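Lilla Kocsis
Thread über Wäsche, Trikots und ein Sofa. Es wird ein bisschen lang, entschuldigt bitte. 1/17

Seit Mai wasche ich die Trikots für die Jugend von Ollimside. Vorher hat das Visitación Villalobos gemacht, acht Jahre lang, und sie hat mir eine große blaue Tasche und einen Zettel übergeben. Auf dem Zettel standen vier Wörter: kalt, links, kein Weichspüler. 2/17

„Links“ habe ich zuerst falsch verstanden. Ich dachte, das ist die linke Seite in der Maschine, wo man das Pulver hineingibt. Gemeint ist: auf links drehen, also das Innere nach außen. Deutsch ist meine dritte Sprache und bei der Wäsche lerne ich immer noch neue Wörter. 3/17

Also, der Ablauf bei mir zu Hause. Nach dem Spiel kommt alles sofort aus der Tasche heraus. Wenn die Sachen über Nacht darin bleiben, riecht man es noch nach zwei Wäschen. Ich habe das einmal ausprobiert und einmal reicht. 4/17

Dann sortieren. Rot mit Weiß ist eine schwierige Kombination, das wissen alle, die so etwas waschen. Die neuen Trikots wasche ich die ersten Male ganz allein, ohne Socken, ohne Hosen, mit zwei Farbfangtüchern dazu. 5/17

Grasflecken: vorher mit Gallseife einreiben, eine halbe Stunde warten, ausspülen. Nicht bürsten, das habe ich am Anfang gemacht und der Stoff ist davon rau geworden. 6/17

30 Grad, wenig schleudern. Ich nehme ein flüssiges Sportwaschmittel von Flolen, davon aber weniger, als auf der Flasche steht. Mit der vollen Menge fühlte sich der Stoff nachher etwas klebrig an. Vielleicht ist unser Wasser zu weich dafür, ich weiß es nicht. 7/17

Trocknen auf dem Ständer, im Schatten. Der Balkon geht nach Süden, deshalb steht der Ständer im Flur und wir gehen alle seitlich daran vorbei. Mein Mann hat sich daran gewöhnt. 8/17

Und jetzt komme ich zum eigentlichen Problem, nämlich zum Falten. Ich habe keinen Tisch, der groß genug ist. Der Küchentisch ist klein und meistens klebt dort Marmelade. Darum falte ich auf dem Sofa. 9/17

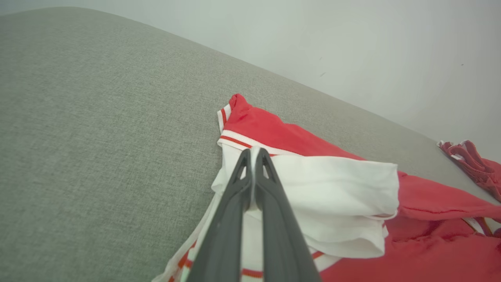

Das Sofa hat einen Vorteil: Man kann alles erst einmal hinwerfen. Und einen Nachteil: Man kann alles erst einmal hinwerfen. Es liegt dann dort bis zum Abend, und wenn jemand sich setzen will, wandert der Haufen auf den Sessel. 10/17

Eine Bekannte hat mir ein Faltbrett empfohlen, Starden heißt die Marke. Ich habe es gekauft und drei Wochen benutzt. Für Hemden von Erwachsenen ist es gut. Für Größe 128 ist das Brett breiter als das Trikot, da hilft es mir leider nicht. 11/17

So mache ich es jetzt mit der Hand: Trikot mit dem Rücken nach oben hinlegen und glatt streichen. Eine Seite zur Mitte, den Ärmel gerade zurück. Die andere Seite genauso. Dann von unten einmal zur Hälfte und noch einmal. 12/17

Am Ende soll die Nummer oben sein. Das hat mir Visitación extra am Telefon gesagt, und sie hatte recht. Die Kinder suchen ihre Nummer, und wenn sie nicht sichtbar ist, ziehen sie alles auseinander und man kann wieder von vorne anfangen. 13/17

Eine Frage kommt oft: bügeln? Nein. Den Aufdruck auf keinen Fall. Bei dem alten Satz hat jemand das gemacht, und die Neun sieht seitdem aus wie eine Acht mit Bart. Wenn ein Kragen sich rollt, lege ich ein feuchtes Tuch darauf und ein schweres Buch. 14/17

Zum Geld, weil das auch gefragt wurde. Ich bekomme vom Verein 80 Euro für die ganze Saison, für Strom, Wasser und Waschmittel. Das ist in Ordnung für mich. In der Reinigung Montoya haben sie mir für einmal Waschen und Legen vom ganzen Satz über 200 Euro genannt. Ich habe mich bedankt und bin wieder gegangen. 15/17

Was ich noch nicht gelöst habe: die Socken. Nach jedem Spiel fehlt eine, manchmal kommt dafür eine fremde mit. Ich habe schon eine kleine Tüte nur mit fremden Socken. Wenn euer Verein grüne Stutzen mit gelbem Rand trägt, schreibt mir bitte eine Nachricht. 16/17

Wenn jemand einen Trick weiß gegen den grauen Schimmer, den weiße Stellen nach vielen Wäschen bekommen, bitte hier darunter. Aber kein Chlor, das vertragen die roten Teile nicht. Ich habe von Natron gelesen und auch von Sauerstoffbleiche und traue mich bei beiden noch nicht. 17/17

Nachtrag, weil mehrere geschrieben haben: Doch, auf dem Zettel von Visitación sind es vier Wörter, „kein“ und „Weichspüler“ zählen einzeln. Und die Farbfangtücher kaufe ich in der Drogerie, die billigen, sie machen bei mir dieselbe Arbeit wie die teuren.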